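Help Center Topics Ask Sign in

Community Help > Workplace and Shared Spaces > Tables, Linens and Waste

Search all topics... Go

Clearing a covered table of mixed snack and drink packaging without damaging the cloth

Posted by Drahomíra Slanina

I am responsible for the shared rooms on the second floor of the Skumunau building. One of these rooms has a table that is kept covered with a checked cloth in pink, grey and white. Staff and visitors are permitted to eat there, and by the end of the day the table holds a mixture of cans, cartons, paper cups, plastic bottles, napkins and snack wrappers.

Our present written procedure consists of a single sentence: "The table is to be cleared after use." It does not state who sorts the items, what is to be emptied first, or whether the cloth stays on the table while this is done. As a result, the cloth has been sent for laundering far more often than the budget allows. The replacement cost charged by our linen supplier, Gullberg, is 65 per cloth, and two cloths have already been withdrawn because of cola stains.

I would be grateful for guidance on the following matters. In what order should the items be removed? Should cans and cartons be emptied at the table or carried to the sink? Is it acceptable to place a basin directly on the cloth during clearing? Finally, is there any accepted method for treating a stain before the cloth is collected?

The room seats 40. There is a sink in the corridor, but none in the room itself. Waste is separated into four streams: metal and plastic, cartons, paper, and general waste.

Posted by Vratislav Bartoš

I prepared the clearing procedure for the meeting rooms at Zwane and can offer what we adopted there. It has been in force since last September and has required only minor changes.

The principal rule is that liquids leave the table before anything else. Every can, carton, cup and bottle is to be treated as if it still contains something, including those which are lying on their sides. A can that has been on its side for an hour may hold a small quantity in the lower part, and this will run out as soon as it is turned. Each such item should be raised to an upright position slowly, with a napkin held under the opening, and then placed in a basin.

The use of a basin on the cloth is acceptable provided that its underside has been wiped. We require one with a rim high enough that a standard can does not fall out when the basin is carried. It should not be filled above the rim. Two trips to the sink are preferable to one spill in the corridor.

The order we follow is set out below.

1. Capped bottles. Check that the cap is tight before lifting.
2. Open cans and drink cartons, upright, into the basin.
3. Paper cups. Do not stack these until they have been emptied.
4. Unopened food, such as sealed jelly cups or packaged snacks. These are returned to the cupboard and must not go into the basin.
5. Boxes and wrappers.
6. Napkins, last of all. They are useful for small drips while the earlier items are being removed, and there is no benefit in discarding them first.

Emptying takes place at the sink only. Cans are given a short rinse. Cartons are rinsed and flattened. Paper cups generally have a lining, and in our building they are assigned to general waste - you should confirm this with your own waste contractor, as practice differs from one town to another.

With regard to stains, a cola stain should be blotted at once with cold water and a plain white cloth. Rubbing spreads it. Printed or colored napkins should not be used on a damp stain, as the print may transfer. If the fabric is marked for a particular treatment on its label, the label takes priority over anything I have written.

The cloth should be shaken out only after the table is entirely clear, and folded inward so that crumbs do not reach the floor.

Posted by Fletance

Just take the cloth off before people eat. We used a plastic one from then on and no longer have this problem. It wipes clean.

Posted by Drahomíra Slanina

I thank both contributors. The suggestion of a plastic cover has been considered, but the room is also used for receptions and the fabric cloth is to be retained.

The order proposed by Mr. Bartoš will be adopted with one amendment. Snack boxes will be closed and removed at the second step, together with the cans, as they occupy the side of the table from which our staff normally work. I should also note that partly used napkins are often mistaken for clean ones when they are left in a heap. Our version will therefore ask that a fresh packet be kept beside the basin for drips.

The revised text will be displayed on the inside of the cupboard door. 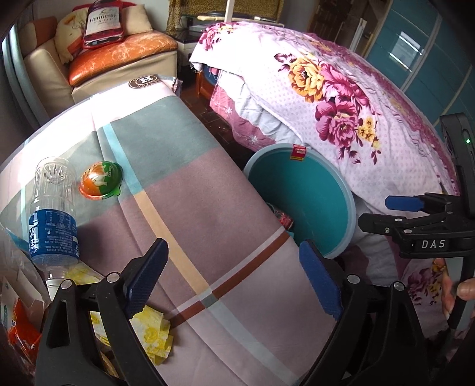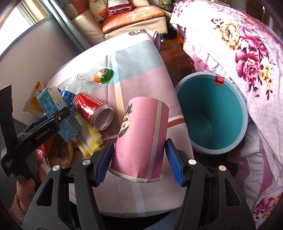 Packaging on the covered table. First view: bottle, packaged jelly cup, napkins and basin. Second view: pink paper cup, can and drink carton.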